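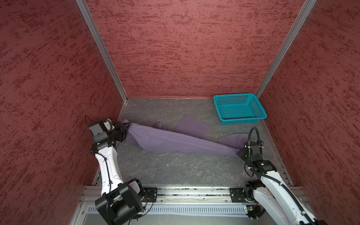
A purple cloth on the grey worktop, with the teal basket in the back corner.

Cloths, and how to stop them taking over the kitchen

I must have had more letters about cloths than about anything else I've written on these pages, ovens included, so I thought it was high time they had a page to themselves. I do love a good cloth. I've a whole drawer of them, and my sister says it's the only drawer in the house that anybody could find their way round.

Let's begin with the bunched-up cloth, since we all have one. You wipe down, you get called to the door, and the cloth stays where you dropped it, all twisted up like a bit of old rope. If it's damp it will stay damp in the folds for ages, and by Monday you'll know about it from the other side of the room. So the first tip is a very small one: before you put a cloth down, give it a good shake by two corners and lay it flat, or better still hang it over something. A rail is lovely, but the edge of a bucket will do.

Do shake it over the sink or out of the back door. Crumbs and little white bits cling to a soft cloth and then turn up all over a worktop you thought you'd just cleaned, and they do show on a grey one! I go round with a dry hand first and sweep everything into my palm, then use the cloth, then go over once more with a dry one. It sounds like a palaver but it takes no time at all once you're used to it.

Folding for wiping

Beathag Farquharson taught me this when we both helped at the Trudgate lunch club, and I've never wiped a table any other way since. Fold the cloth in half, and in half again, so you've a pad about the size of your hand. Wipe with one face until it's grubby, turn it over, then open it out and refold to a clean side. You get eight clean faces out of one cloth that way, if you count both sides, and we used to get through the whole hall with a small stack of them.

A baggy, scrunched cloth only touches the surface here and there - it's all ridges - and you end up going over the same patch again and again.

A basket for the clean ones

I'm very fond of a shallow plastic basket with holes in the sides. Mine cost 95p on the market years ago and it has outlasted two kettles. The holes let the air through, so if a cloth goes in not quite bone dry it comes to less harm than it would in a tub with solid sides. Stand it in a back corner, where it's out of the way of your chopping but you can still reach it with one hand.

Roll your cloths or fold them in thirds and stand them on end like books. Then you can see all the colours at once, and pulling one out doesn't bring the rest with it. When the basket is empty, it's wash day. I find that far easier to remember than any chart on the fridge.

Wash the basket too, now and again. Warm water, a drop of washing-up liquid and an old toothbrush for the little holes, then upside down on the drainer.

Colours

Pick one colour for worktops and another for floors, and stick to them. I have purple for the worktops and yellow for anything below the knee. Elie Abou Jaoude wrote in to say that he snips a corner off his floor cloths instead, so that it doesn't matter what colour they are, and I think that's rather clever, particularly if you buy the mixed packs.

Washing

Hot as the label allows, and no fabric softener, please! It leaves a coating and the cloth just pushes the water about. Cloths that have got a bit whiffy can have 15 minutes in a bowl of hot water with a spoonful of soda crystals before they go in the machine. Untwist them as they come out, give each one a sharp snap and peg it by the short edge.

Next month I'll be doing tea towels, so do keep your letters coming, and if anyone knows how to get beetroot out of linen I should be very glad to hear from you.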